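**The man who puts the cushions back**

Sverre Fjeld would like it known that he doesn't own a single scatter cushion. "I have a kitchen chair," he says. "It has a back. The back does the job."

At work it's another matter. Fjeld looks after the furnished lets at Namarstead, 40 flats above a bakery and a dentist, and by his own reckoning he straightens more than 150 cushions in an ordinary week. He was hired to manage keys. The cushions crept up on him.

We meet in the ground-floor lounge on a Monday, mid-morning, when the smell from the bakery is at its least fair. He has brought his own tea in a jar.

"People think a couch is furniture," he says. "A couch is a place where things get left. You sit down, there's a pillow in the small of your back, you pull it out, and where does it go? It goes on the floor. Then you stand up and go home, and it's my floor again."

He sorts the population into two camps, the throwers and the stuffers. Throwers are honest folk who lob a cushion over the arm and think no more of it. Stuffers jam it down the side, where it takes the shape of a croissant and keeps it. "I can forgive a thrower," he says. "A stuffer knew what he was doing."

The lounge couches are a sore point. The old ones came from Eklund, brown and shapeless, and he was fond of them. Their replacements are pale and quilted all over like a good winter jacket, and he argued against them for most of December. His objection was crumbs. "Every seam is a gutter. You want to see what a lamington does to one of those. I go along it with a pastry brush. I bought the brush myself and I'd rather you didn't ask what it cost."

He had views on the colours, too. The supplier, Kemus, sent a swatch card with names on it that he still can't say with a straight face, and the owners picked from it without him. He concedes the teal was a fair choice. "Hides tea. The white one hides nothing. You put a white pillow in a shared room and you've made yourself an appointment."

His method, since I ask, takes less time than explaining it. Floor first. Pick the thing up by its corners, give it a shake, look at both sides, and set it against the back of the seat, upright, with the better side out. No karate chop. He is firm about the chop, which he blames on catalogues. "You've got a perfectly good pillow and you hit it in the head. What for?"
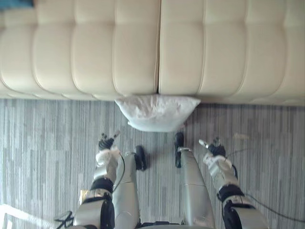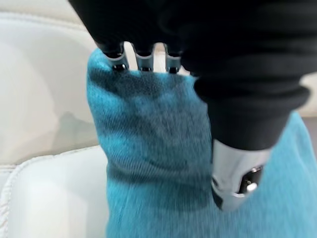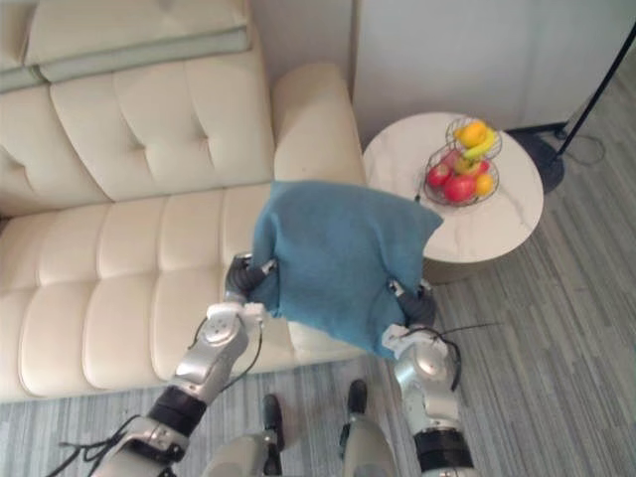

He also won't be drawn on how many cushions a couch should have. The owners' brochure says 2 at each end. Fjeld says 2 altogether, and then only if somebody's mother is visiting. The matter has gone back and forth by email, and he has kept the emails.

Has he ever simply taken the extras away? He unscrews the lid of the tea jar and thinks about it for some time.

"There was a bolster," he says. "Long thing, like a draught stopper with ambitions. It went to live in the linen cupboard behind the Briklow ironing board. I was asked about it once. I said I'd keep an eye out."

And is he keeping an eye out?

"I see it every Monday," says Fjeld, and goes off to let in the window cleaner.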